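3장. 전기담요 조절기 연결하고 첫날 밤 맞추기

2장까지 따라오셨다면 이제 상자는 다 비웠고, 담요 본체와 조절기, 전원선, 그리고 얇은 보관 주머니가 손에 있을 거예요. 저는 처음 샀을 때 보관 주머니를 포장재인 줄 알고 버렸다가 여름에 꽤 후회했습니다. 여러분은 버리지 마세요!

이 장에서는 Flitari 담요를 침대에 깔고, 조절기를 연결하고, 첫날 밤 온도를 잡는 데까지 갑니다. Mernesa 매트형을 쓰시는 분도 순서는 같은데 단추 이름이 조금 달라요. 다른 부분은 그때그때 적어 둘게요.

3.1 깔기 전에

1. 지금 침대 위에 있는 것을 전부 걷어 내세요. 이불, 베개, 의자에 못 가고 침대로 온 옷까지 전부요. 저도 압니다, 귀찮죠. 그래도 매트리스 맨바닥이 보여야 시작할 수 있어요.

2. 매트리스를 손바닥으로 한번 쓸어 보세요. 머리핀이나 안전핀 같은 게 나오면 치웁니다. 열선은 날카로운 것에 아주 약해요.

3. 매트리스가 눅눅하면 오늘은 깔지 말고 하루 세워서 말리세요. 저희 집은 북향이라 10월만 되어도 벽 쪽 모서리가 축축해져서 이 단계에서 자주 멈춥니다.

4. 담요를 펼쳐서 라벨이 위로 오게 놓습니다. 라벨에는 모델 번호 3866이 찍혀 있어요. 번호가 다르면 부록의 표를 먼저 보고 오세요. 조절기 모양이 달라서 다음 절이 안 맞을 수 있거든요.

주의: 라텍스나 메모리폼 매트리스 위에는 바로 깔지 마세요. 열이 아래로 빠지지 못해서 매트리스가 상합니다. 꼭 써야 한다면 매트리스 제조사에 먼저 물어보시는 게 맞아요.

3.2 담요 고정하기

1. 커넥터가 달린 쪽을 발치에 둡니다. 머리 쪽에 두면 자다가 선을 당기게 돼요. 저는 일주일 동안 고집을 부리다가 결국 발치로 옮겼습니다.

2. 네 모서리의 고무 밴드를 매트리스 아래로 넣어 걸어 주세요. 한쪽을 다 걸고 반대쪽으로 가는 것보다 대각선으로 걸면 훨씬 덜 울어요.

3. 손으로 가운데에서 바깥쪽으로 쓸어서 주름을 폅니다. 주름이 접힌 채로 켜면 그 부분만 뜨거워져요. 이건 정말 중요해서 뒤에서 또 잔소리할 겁니다.

4. 그 위에 얇은 면 시트를 한 장 덮으세요. 두꺼운 패드를 깔면 온도 감지가 늦어져서 자꾸 단계를 올리게 되고, 그러다 새벽에 땀범벅으로 깹니다. (경험담이에요.)

메모: 덮는 이불은 뭐든 괜찮습니다. 캐릭터 담요든 솜이불이든 위에 덮는 건 온도에 큰 영향이 없고, 가벼운 담요 한 장이면 열을 잡아 두기에 충분해요. 다만 예열하는 동안 이불을 한쪽에 뭉쳐 두지 말고 고르게 펼쳐 놓으세요. 뭉친 이불 밑에만 열이 고이거든요.

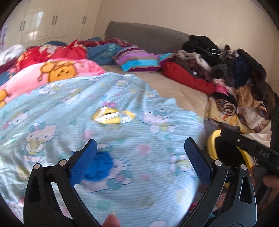
Hazel Dvorak
생활 가전 안내서 집필 · Skircombe 사용자 문서팀

3.3 조절기 연결하기

자, 이제 전기를 넣을 차례인데 아직 콘센트에는 꽂지 마세요. 순서가 있습니다.

1. 조절기가 꺼짐 위치에 있는지 봅니다. 다이얼의 흰 점이 맨 왼쪽에 있으면 꺼진 거예요. Mernesa는 다이얼 대신 단추라서, 전원 단추가 튀어나와 있으면 꺼짐입니다.

2. 조절기 선의 커넥터를 담요의 소켓에 맞춥니다. 위아래가 있어요. 화살표끼리 마주 보게 하고 딸깍 소리가 날 때까지 밀어 넣으세요. 살살 넣으면 들어간 것처럼 보여도 안 들어가 있습니다. 고객 문의의 단골손님이 바로 이 커넥터예요.

3. 선을 매트리스 옆으로 내려서 바닥에 여유 있게 둡니다. 매트리스 밑에 깔거나 침대 다리에 눌리면 안 돼요.

4. 벽 콘센트에 직접 꽂습니다. 멀티탭은 되도록 쓰지 마시고, 꼭 써야 한다면 다른 난방 기구와 같이 꽂지 마세요.

5. 다이얼을 1로 돌립니다. 초록 불이 켜지면 정상이에요. 불이 깜박이면 커넥터가 덜 들어간 거니까 끄고, 플러그를 뽑고, 2번으로 돌아가세요.

주의: 젖은 손으로 조절기를 만지지 마세요. 머리맡에 물컵을 두는 분들, 조절기와 물컵은 서로 다른 쪽에 두시길 부탁드려요. 저는 침대 옆 탁자에서 물을 쏟고 조절기를 하나 새로 샀습니다.

3.4 첫날 밤 온도 잡기

첫 사용 때는 살짝 새 섬유 냄새가 날 수 있어요. 창문을 조금 열고 아무도 눕지 않은 상태에서 먼저 한 번 데워 두면 잘 때는 한결 낫습니다.

1. 잠자리에 들기 40분 전에 3단으로 켭니다. 담요 위에 이불을 고르게 펴 두고요.

2. 시간이 되면 손을 이불 밑에 넣어 보세요. 발치, 허리, 어깨 순서로 만져 봅니다. 한 군데만 유난히 뜨거우면 거기 주름이 있는 거예요. 끄고 펴세요. (네, 그 잔소리입니다.)

3. 눕기 직전에 1단으로 내립니다. 누웠을 때 "조금 모자란데?" 싶은 정도가 아침까지 가장 편해요. 저희 어머니는 안 믿으시고 계속 높은 단으로 주무시다가 화요일 아침에 목이 칼칼하다며 전화를 하셨어요. 지금은 1단파이십니다.

4. 타이머를 설정합니다. 타이머 단추를 한 번 누를 때마다 한 칸씩 올라가는데, 저는 2시간에 맞춰 둡니다. 잠들고 나면 몸에서 나는 열로도 꽤 버티거든요.

5. 아침에 일어나면 조절기 불이 꺼졌는지 보고 플러그를 뽑으세요. 타이머로 꺼진 것과 완전히 꺼진 것은 다릅니다. 외출할 때는 꼭 뽑기!

메모: 두 사람이 같이 쓰는 큰 사이즈에는 조절기가 양쪽에 하나씩 있습니다. L과 R 표시가 누운 사람 기준이라서, 발치에 서서 보면 반대예요. 밤새 추웠다는 분과 밤새 더웠다는 분이 같은 침대에 계시다면 커넥터를 서로 바꿔 꽂았는지부터 보세요.

주의: 어린아이, 온도를 잘 느끼지 못하는 분, 스스로 조절기를 다루기 어려운 분은 혼자 쓰게 하지 마세요. 피부가 약한 분은 낮은 단에서도 오래 닿으면 저온 화상을 입을 수 있습니다. 반려동물이 선을 씹는 집이라면 선 보호 튜브를 씌우는 것도 좋아요.

3.5 잘 안 될 때

불이 아예 안 들어와요: 콘센트에 다른 걸 꽂아서 전기가 오는지 먼저 확인하세요. 제 경우에는 벽 스위치로 꺼지는 콘센트였고, 그걸 알아내는 데 저녁 시간을 다 썼습니다.

불은 들어오는데 안 따뜻해요: 커넥터를 뺐다가 다시 꽂고 3단에서 기다려 보세요. 그래도 차갑다면 분해하지 말고 Gunawardena 서비스 센터에 맡기세요. 담요 안쪽은 사용자가 고칠 수 있는 부분이 없습니다.

자꾸 저절로 꺼져요: 타이머가 걸려 있거나 과열 방지가 작동한 거예요. 담요 위에 쿠션이나 빨래 더미가 올라가 있지 않은지 보고, 치운 다음 식을 때까지 두었다가 다시 켜세요.

타는 냄새가 나요: 바로 끄고 플러그를 뽑으세요. 다시 켜서 확인해 보지 마시고, 그대로 센터에 연락하시면 됩니다.

조절기에서 작게 틱 소리가 나요: 온도를 맞추면서 나는 소리라 괜찮습니다. 신경 쓰이면 조절기를 탁자 위에 그냥 두지 말고 수건 옆에 나란히 놓아 보세요. 수건으로 감싸는 건 안 돼요, 조절기도 열을 내보내야 하니까요.

세탁 방법은 4장에 있습니다. 그 전에 담요에 뭘 흘리셨다면 플러그를 뽑고 커넥터를 분리한 뒤 마른 수건으로 눌러 두기만 하고, 다 마를 때까지는 켜지 마세요.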